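Keeping Earbud Cases Clean: Lint, Earwax and What to Do About Them

Aisling Carroll
Everyday Products, second-year project report

Background

I picked this topic after my own earbuds stopped charging on the left side. The shop quoted me a price for a new case. Before paying it I scraped the bottom of the charging cavity with a toothpick and a plug of gray lint came out. The earbud charged normally after that. When I told people in my dorm, most of them looked in their own cases and found something similar.

The project asks two questions. First, how often do students clean their earbud cases, and with what? Second, which common household materials clean a case well without leaving more fluff behind than they take out?

Part 1: Survey

I put up a short survey in Sheehan Hall and in the library in April. It had 9 questions and took a couple of minutes. I got 149 usable responses. A few more came in half finished and I left them out.

Of the 149, 52 said they had never cleaned the case. Many of these people did clean the earbuds themselves, usually with a sleeve or a tissue, and had not thought of the case as something that needed it. Those who did clean the case mostly used cotton swabs. Tissues came next, then a dry toothbrush. A small group blew into it and called that cleaning. I counted them as cleaning because the survey did not define the word, which I would fix if I ran it again.

I also asked where the case is carried. Pants pocket was the most common answer, then backpack, then jacket. Most of the complaints about dirt under the lid came from people who carry the case in a pocket. I expected this. A case with a loose lid opens a little when you sit down, and pocket lint gets in at the hinge side first.

Part 2: Materials

The materials I compared were loose fluffy fill, cotton swabs, facial tissue, a microfiber cloth sold as Satar, and a soft toothbrush. The fill came in a 500 gram bag from the craft section of Braletti. It is far more than anyone would need for this, but it was the only size they had. I included it because two people in the survey said they pull a bit of stuffing out of something and use that.

Each material was used dry first. After that I tried it slightly damp, except the fill, which clumped when damp and could not be pushed into the cavities at all.

Setup

White cases and white fluff are hard to see against a pale desk, so I worked on dark surfaces wherever I could. Fibers show up well on a dark tabletop. Fuzzy dark fabric is less useful because it sheds its own fibers, but it gives a fair idea of what happens in a pocket or on a couch. A piece of white material set down on something fuzzy picks up dark hairs, and those go straight into the case if you then use it for cleaning.

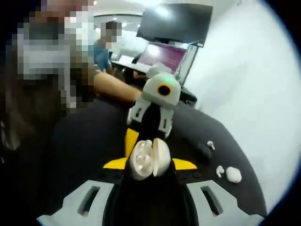 White charging case standing open, with the molded interior on one side and the domed lid on the other. 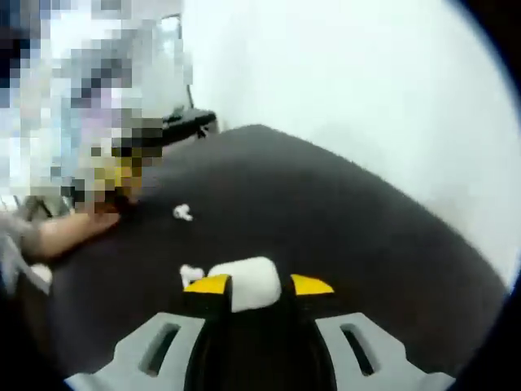
Fluffy white material over a dark, fuzzy surface. A smaller tuft lies to the left of the main piece.
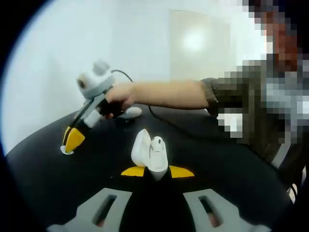
Small white piece down at the black tabletop.

For every material I followed the same steps:

1. Take both earbuds out and put them somewhere they will not roll.
2. Open the lid fully and tap the case upside down over the table.
3. Wipe the inside of the lid.
4. Wipe the flat area between the cavities.
5. Work into each cavity, turning the material and not scrubbing.
6. Tap the case upside down again and look at what falls out.
7. Check the charging contacts with a flashlight.

Step 5 is where the materials differed most. The cavities are rounded and narrow toward the bottom, and the contacts are down there. A swab fits the upper part but is too wide for the lower part on some cases. A toothbrush reaches in with its outer row of bristles if you tilt it.

Results

Loose fill: poor. It picks up dust on the lid, but it tears easily and leaves strands on the hinge. Some strands were so fine that I only found them with the flashlight.

Facial tissue: poor. It is fine for the outside. Inside the cavities it shredded, and the pieces had to be removed with tweezers.

Cotton swab: fair to good. Swabs from the Skikholm pack were wound tightly and left almost nothing. The store brand ones I had at home came apart when I turned them. If you use swabs, the winding seems to matter more than the size of the tip.

Microfiber cloth: good on the lid and on the flat part, not much use in the cavities. I tried wrapping a corner of the cloth over a toothpick. That worked, but it took a long time and I would worry about scratching a contact.

Soft toothbrush: best for the cavities and the hinge. It does not hold the dirt, it only loosens it, so you have to tap the case out afterward. Earwax smeared a little if the brush was dry. Slightly damp with rubbing alcohol was better.

The combination I ended up using was brush first, then tap, then cloth on the lid. It takes me less time than one careful round with swabs.

Problems

The cases were not equally dirty to begin with. They belonged to friends and I had to take them as they came. I tried to even this out by adding lint from the dryer trap, but dryer lint is longer than pocket lint and sits on top of the cavities instead of packing down.

I also judged the results by eye. Weighing the lint would have been better, but the kitchen scale I had access to does not register amounts that small. My instructor suggested clear tape pressed on the cleaned surface and then stuck to black card, so the leftover fibers could be compared side by side. I had already finished the dry tests by then and only did this for the damp ones. The tape cards are in the appendix.

One case had a hinge that was already weak, and its lid would not stay up during cleaning. I kept it in the survey notes but took it out of the materials comparison.

What I would change

I would ask people in the survey to describe the last time they cleaned the case instead of how often they do it in general. Several answers said "weekly" and then named no material. I would also include the short bristle brushes that come with hearing aids, which I only heard about after the tests were done. A friend's grandmother has one and says she goes through the whole routine every Sunday night.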